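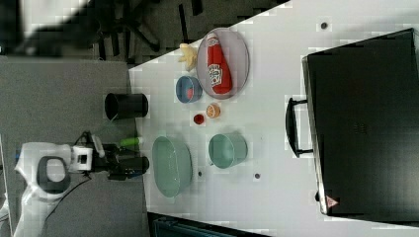 Home | Builds | Notebook | Parts shelf | Contact

Wednesday, evening

Arm is back on the Rosholm table with the toy kitchen set. Goal for tonight was to get the pick routine running again after the gripper rebuild. Nothing new on the software side except the speed limits.

Changes since last entry:
- New finger pads, cut from the Jokerlow rubber sheet. The old ones had gone shiny.
- Wrist joint speed dropped from 500 to 200 in the config. Elbow left alone.
- Cable clipped at the elbow only. It hangs free below that and I want to leave it so until I know how much slack the base rotation needs.

Ran the green cylinder first, 17 tries. The grip itself is fine. Most of the misses came on approach, with the fingers arriving a little high and closing on the top end. I think the tool length in the config is still the one for the old fingers. Will measure again with calipers before touching anything else.

Ketchup bottle across the plate: not tried yet. Lying flat it should be an easy side grip, but the plate rim may catch the lower finger. If it does, try it straight on the table first and put the plate back later.

The black cup near the table edge is too close to it. Any push sends it to the carpet. Next layout, move it in by a hand's width. Same goes for the fries.

Wrist motor was at 42 C when I stopped. Fine so far, but that was with light pieces. Check again after a longer run with the mug.

To do:
- measure tool length, update config, rerun the green cylinder
- second clip for the cable
- order spare pads from Rotich, same thickness
- copy the log to the Drarard folder (May logs are still missing there)

If you use the table before I'm back, please leave the arm base clamped. The zero position was set tonight and I don't want to do it over.

Contact the workshop | Back to top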